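Bedroom demos vs bench demos: a result, sort of
Manipulation > Data and training

covton_kid
18 Aug 2026
Finally have numbers on the home data. 212 demonstrations collected with a pair of hand-held grippers, all done on top of a made bed, against the same number on our nice flat bench. Same policy, same training. Tested on cartons and boxes lying on bedding, the bench policy managed 2 grasps in 11 tries. The bed policy managed all but 4. I had expected a gap, though a smaller one, and I had bet Bindu Bangera a lunch on it.
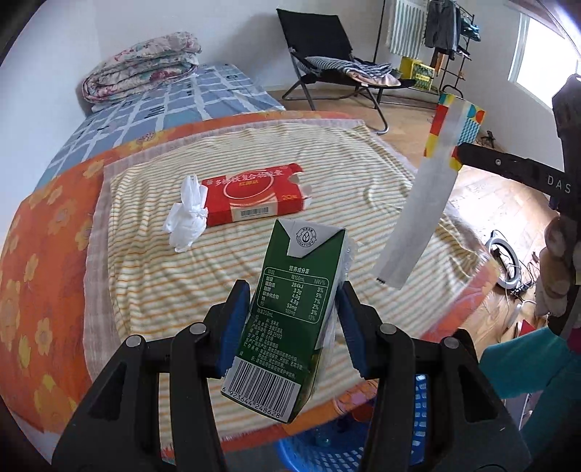
The trouble with a bench is that it pushes back. Press down slightly too hard and you learn where the surface is. Press down on a towel over a blanket and you learn about the towel.

paulauskas_fan
So a policy trained on beds is better at beds. Somebody ring the journals.

covton_kid
Fair. But it also drew level with the bench policy on the bench, and that's the bit I'd like someone to shoot at.

Bilent
Happy to. Eleven tries is an anecdote with a decimal point. Also, were the objects the same in both sets? If the bed set had soft, ripped packaging and the bench set had crisp new boxes, you've tested cardboard.

covton_kid
Ah. Mostly the same types of thing, but the bed ones had a harder life. Typical state of affairs:

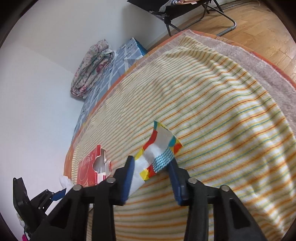
Tissue box and red box, both opened up, on the striped blanket.

Bilent
Right, so you've tested cardboard.

Arnaldo S
I don't think it's that simple. We ran the Lastar comparison in February with matched objects and still saw the surface matter, just less. Torn flaps hurt us mainly when the fingers closed on the flap and called it a box.

paulauskas_fan
My fingers do that as well.

covton_kid
OK, plan: same battered boxes on the bench, same beds, more tries. Bilent, would thirty each shut you up?

Bilent
Fifty. And let someone else score it, preferably whoever is owed the lunch.

covton_kid
She already offered. Suspiciously fast.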